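The Demonstration Unit

Jul 13, 2025

The brochure said Elley would give me my evenings back. I hadn't told Drirkomex what I did with my evenings, and I think if they'd known they might have picked a different slogan.

I run the back half of Shehata, which is a parcel pickup with a repair bench attached, or a repair bench with a parcel pickup attached, depending on which one my aunt is annoyed with that week. People come in for their packages. While they're in, they notice we buy used chargers and cords by the bag, and the next time they bring a bag. Then somebody has to untangle the contents, wind each one into a coil, tie it, and hang it on the wall with a price on it. I am somebody.

The cords come in knots. I have opened bags in which a single white cord had been married to itself for years. You find an end, you follow the end, the end goes under something, and it's dark out.

So when Drirkomex wrote offering a trial of the Elley Countertop Cord Assistant, list price $3,699, mine for ten days in exchange for "candid impressions," I said yes before reading the second page. The second page was about the deposit. My aunt read it. The deposit was $900, and she read it to me several times.

It came in a crate the size of a dishwasher. I left it by the door and kept working, because there was a bag open on the table and I had finally got hold of an end.
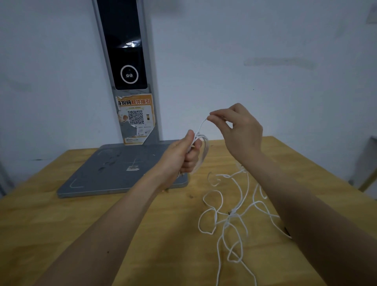 How much room does Elley need?

It needs a clear, level surface as wide as both your arms held out, with an outlet within reach and no other equipment inside its working area.

I copied that out of the manual because of the words "other equipment." We have a parcel scanner on the table. It's gray, it weighs as much as I do, and it has a little pair of round cartoon eyes in a ring, so that customers will feel welcomed by it. It has been there longer than I have. The sticker on the front telling people how to pick up their parcels has been half torn off, and they ask me instead, which I suppose is a kind of job security.

The scanner could not be moved. I phoned the Drirkomex support line, which answered from its office in Nikusitz, and explained this. The voice asked whether the other equipment was essential. I looked at the eyes and said it was.

We agreed that Elley could go on the repair bench. This meant moving the repair bench's contents onto the floor, and the floor's contents into the hall, and my aunt's bicycle into the yard, where it got rained on. I put this in my candid impressions under Installation.

Elley had two arms, very smooth, the color of expensive yogurt. When I switched it on it lifted them both like a conductor and said, in a pleasant voice, "Please present a cord."

I presented a cord. It was a good one, white, only moderately insane.

"Please present an untangled cord," said Elley.

I went back to the manual. There it was on page two, in a gray box with rounded corners: for best results, cords should be free of knots, loops and crossings before presentation. I read it standing up, and then I sat down and read it again. The machine wound cords. It wound them beautifully, I'll say that now, and I said it in the report too. What it wanted from me was everything up to the winding.

So I untangled cords, and carried them across the room, and presented them. Elley accepted each one with a small bow of the wrist. It wound, it tied, and it set the finished coil down with the tie facing out. They looked like pastries. A woman collecting a box of cat litter asked whether they were for a wedding.

The trouble was the pace. Elley thought about each cord. It drew back, considered, approached from the left, withdrew, and approached from the left again. I'd be standing there with the next one over my arm like a waiter with a towel. After a while I began winding the next one while I waited, just to have something in my hands. Then the one after.
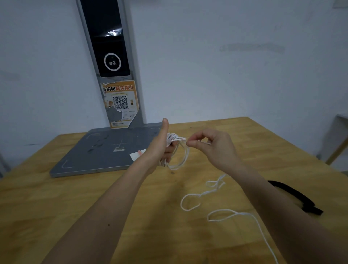 Winding by hand, thumb up, the old-fashioned way.

By closing I had a heap of coils of my own, and Elley had a short, perfect row. My aunt came through from the front, looked at the row, looked at the heap, and asked which of us we were paying $3,699 for. I said neither. She said that was the first good news she'd had about it.

I did try to be fair. The next day I read the chapter called Getting More From Elley, which turned out to cost more. There was an Untangling Module, expected in August. There was a subscription that would let Elley learn my preferences, and I lay awake wondering what those were. I've been doing this for years, and as far as I know my only preference is that it should stop.

But she'd put the thought in my head, the brochure I mean, and I started noticing things. I hold the coil in my left hand and feed it with the right. I pinch. If a cord has a heavy end I leave that for last and let it hang, and if it has its old black tie still on I'll use that before I cut a new one. I'd never been taught any of it. I caught myself explaining it aloud to Elley while it was considering an approach from the left.

"Please present a cord," said Elley.

"I'm telling you something," I said.
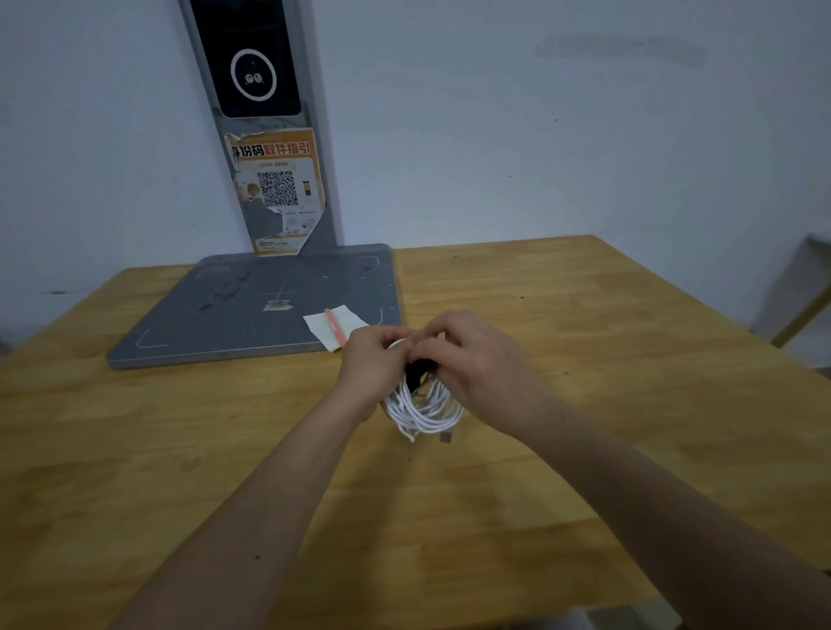 On the last day I wrote up my impressions on the official form. It had a box for strengths and I filled it. Tidy. Polite. Never once asked me where the parcels were. Under weaknesses I wrote that it had been built for a shop where all the cords were already straight, and that if Drirkomex ever found that shop I would like the address, as I'd be applying.

They sent a cheerful reply and a prepaid label. I scanned it at the table myself, under the eyes, and a driver took the crate away. The deposit came back short by the price of a foam insert my aunt had been using as a doorstop. We're disputing that.

The pastries sold first. I've put the price up on those, and I've been practicing the thing with the tie facing out. There's another bag by the door now, a big one, and whoever left it has written "mostly fine" across the front in marker.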